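Caderno de trabalho, 04/05/2023

Retomei a amostra de tricô do casaco Haugen depois de a ter deixado de molho de um dia para o outro. Medição antes da lavagem: 21 malhas em 10 cm. Medição depois de seca, sem alfinetes: 20 malhas. O fio abriu meia malha para cada lado e o tecido ficou mais mole do que eu queria. As carreiras mantiveram-se em 28. A receita pede 22 malhas, portanto desço de agulha, de 4 mm para 3,75 mm, e repito.

O fio é o Ivmont de dois cabos, cor crua, comprado em fevereiro. Torção em S, pouco apertada. Na bobinadeira partiu uma vez, perto do fim da meada, num ponto em que um dos cabos estava claramente mais fino. Emendei por feltragem: desfiz quatro centímetros de cada ponta, sobrepus, humedeci, esfreguei entre as palmas. A emenda segurou a tração manual. Marquei o local com uma linha de algodão vermelha para saber onde cai no tecido.

A Leonor Coelho insiste que este fio não serve para barras caneladas, porque perde a elasticidade com o uso. Tenho três opções em aberto:
Canelado 1x1 com agulha 3 mm.
Canelado 2x2 com agulha 3,25 mm.
Canelado 1x1 torcido, com a malha de meia tricotada pela laçada de trás.

Fiz pequenas tiras das três. A torcida recupera melhor depois de esticada, mas inclina ligeiramente para a direita e demora quase o dobro do tempo. A 2x2 ficou frouxa. A 1x1 simples é aceitável se a montagem não for apertada. Fico por agora com a torcida nos punhos e a simples na bainha, onde a inclinação se notaria mais.

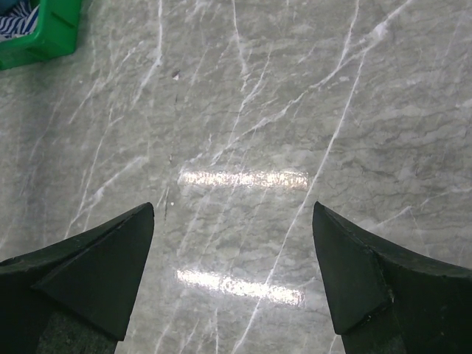 A montagem: experimentei a tubular italiana e a de cauda longa. A italiana dá um bordo arredondado, sem a linha horizontal de base, e estica o suficiente para passar a mão. Exige duas carreiras preparatórias em que as malhas de liga são passadas sem tricotar, com o fio à frente. Errei a segunda carreira na primeira tentativa: passei as malhas de meia em lugar das de liga e o bordo dividiu-se em dois. Desfeito. Na segunda tentativa correu bem. Usei uma agulha 2,75 mm só para a montagem e mudei para a 3 mm depois das carreiras preparatórias.

Contas do corpo. Com 22 malhas em 10 cm, e para uma circunferência acabada de 104 cm, o cálculo dá 228,8. A receita propõe 228. O motivo repete-se em 12, e 228 divide-se por 12 sem resto (19 repetições), por isso não mexo. Para as mangas monto 48 e aumento duas malhas em cada oitava carreira, até chegar a 80. São 16 aumentos duplos, 128 carreiras no total. Com 28 carreiras em 10 cm, isso corresponde a 45,7 cm de manga até à cava, sem contar o punho. É demasiado comprido para mim. Passo a aumentar em cada sétima carreira: 112 carreiras, 40 cm certos. O inconveniente é que metade dos aumentos cai em carreiras do avesso se eu tricotar em plano. Em circular o problema não existe, logo as mangas serão feitas em circular, com agulhas de duas pontas até haver malhas suficientes para o cabo curto.

Quantidade de fio. A receita indica 1588 metros para este tamanho. A amostra nova, quando estiver seca, vai à balança para confirmar. Se o consumo for superior ao indicado, encurto o corpo antes de encurtar a gola, que precisa da altura toda para dobrar.

Escrevi à Sigrun Aasen a propósito do gráfico. Na carreira 17 há um símbolo que não consta da legenda, um losango cheio, que pela posição só pode ser um cruzamento de duas malhas sobre uma. Nas carreiras 5 e 29 o mesmo lugar tem o símbolo normal de cruzamento à esquerda. Vou assumir erro de composição e fazer como na 5, mas prefiro esperar resposta antes de chegar lá.

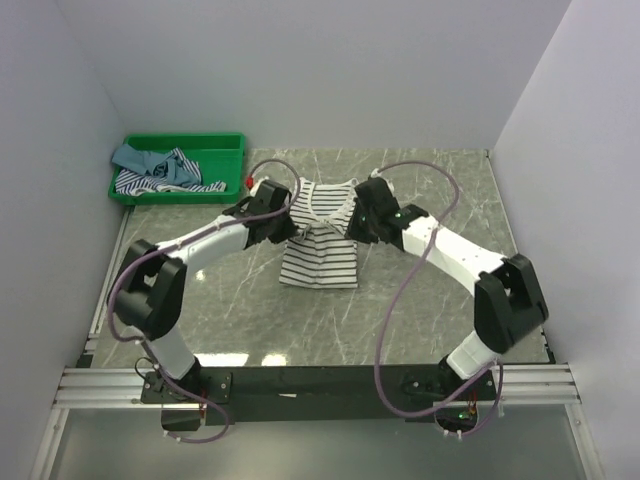
Peça branca com riscas pretas, segura pelas duas garras sobre a mesa.

À tarde passei ao outro assunto pendente, o remate da gola do colete antigo. O remate de origem estava apertado e a gola não passava na cabeça sem forçar. Desmanchei-o malha a malha, da esquerda para a direita, com agulha de tapeçaria sem bico. Recuperei as malhas numa circular 2,5 mm e só depois as passei para a 3,5 mm, porque com a agulha fina escapam menos. Caiu uma, desceu quatro carreiras, subi-a com a agulha de croché.

Para o novo remate comparei dois métodos numa tira à parte. O de Jeny, com laçada extra antes de cada malha, abre muito e forma um folho em canelado 1x1. O remate costurado fica limpo e acompanha o tecido, mas pede um fio com três vezes o comprimento do bordo e o meu desfia-se com tanta passagem. Optei pelo costurado em dois troços, com troca de fio na costura do ombro esquerdo. Tensão: puxar o fio só a cada terceira malha, nunca a cada uma.

Fiz metade da volta. A outra metade fica para amanhã, com luz natural, que o fio preto à noite não se vê.

A Agnes Nyberg pediu-me o molde do saco Grandulari. Falta passar a limpo a base: começa com seis pontos baixos em anel mágico, aumento de seis por volta, até à volta 12, o que dá 72 pontos. No rascunho escrevi 78, que é o valor da volta 13. Corrigir antes de enviar.

Pendentes:
Amostra nova com 3,75 mm, lavar e secar na horizontal.
Pesar a amostra e refazer a conta do fio.
Segunda metade do remate da gola.
Devolver as agulhas 3,25 mm ao Lawal Adeleke.
Comprar marcadores de fecho, dos pequenos.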